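Section 4. Setting Up a Podcast Feed and Scheduling a Weekly Show

This section covers adding a radio program to Grovard as a podcast and setting its weekly air time. You need a Producer or Station Manager login. If you only have a Contributor login, you can write episode notes but you cannot publish them.

Before you start, have these ready:

The show title, exactly as it should appear in podcast apps
A short show description (200 characters or fewer)
Square cover art
At least one finished audio file

4.1 Create the show

1. Sign in and open the Shows tab on the left side of the page.

2. Click Add Show. A blank show form opens.

3. Type the title. Do not put the episode number or the station call letters here. Podcast apps sort by this line, and changing it later can make the show appear twice for some listeners until their app refreshes.

4. Type the description. The counter under the box turns red when you go over the limit.

5. Choose a category. Regional news and culture shows normally go under Society, with Music or Sports as the second category. You can pick 2 categories at most.

6. Upload the cover art and click Save Draft.

Note: A show saved as a draft has no public feed. The feed address is created the first time you publish an episode.

4.2 Upload an episode

1. Open the show and click New Episode.

2. Drag the audio file into the upload box, or click Browse. Leave the page open until the bar reaches the end.

3. Enter the episode title and the episode notes. The first sentence of the notes is what most apps display in the episode list, so put the main story there. Guest names and music credits can follow.

4. If the episode is a rebroadcast, check Encore. Grovard adds the original air date to the bottom of the notes.

5. Set the segment breaks. Click the waveform where each break falls, then click Mark. Stations that carry the show through Clandora need these marks to insert local announcements.

Caution: Do not mark a break inside the first 61 seconds of the file. Clandora reads a mark in that part of the audio as the end of the billboard and will drop everything before it.

6. Click Check Episode. Fix any item shown in orange, then click Save.

4.3 Set the weekly air time

1. Open the Schedule tab and pick your station. The training account has two, Benavides and Unaldale.

2. Click an open slot on the grid. If the slot is gray, another show already holds it and you have to release that show first (see Section 6).

3. Choose the show from the list and set the start time. Times are in the station's local time zone.

4. Under Repeat, choose Weekly. Leave the end date blank for a continuing show.

5. Set Publish to Podcast. The choices are At Air Time, After Air Time, and Manual. With After Air Time, enter the delay in hours. Stations that sell underwriting on the broadcast often use a delay of 19 hours so the podcast comes out the next day.

6. Click Save Schedule.

Note: Changing the start time does not move episodes already in the queue. Open each queued episode and click Match Schedule.

4.4 Add a picture to an episode

An episode can carry its own picture in place of the show's cover art. The picture appears on the station's web page and in apps that support it.

1. Open the episode and click Picture.

2. Choose a file. Wide pictures are cropped to a square on the app side and left as they are on the web page.

3. Type a caption and, if one is needed, a credit. Both lines print under the picture on the web page.

4. Click Preview to see the page as listeners will get it.
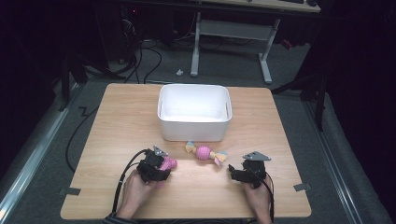
Figure 4-3. Episode picture: pink knitted toy and white bin on a table.

If the preview still has the old picture, clear it with Reset Preview and open it again. The saved picture is not affected.

4.5 Publish and test the feed

1. Return to the episode and click Publish. For a scheduled show, the button reads Approve and the episode waits for its time.

2. Open Feed Settings and copy the feed address.

3. Paste the address into a podcast app and confirm that the title, notes, and audio are correct. Play across at least one break mark.

4. Submit the address to the podcast directories you want. You only do this once per show.

Caution: Delete Show removes the feed address for good. To take a show off the air for a season, use Pause instead. Subscribers keep the old episodes and pick up new ones when you resume.

For feed errors and their codes, go to Section 9.

Section last revised 2019-10-13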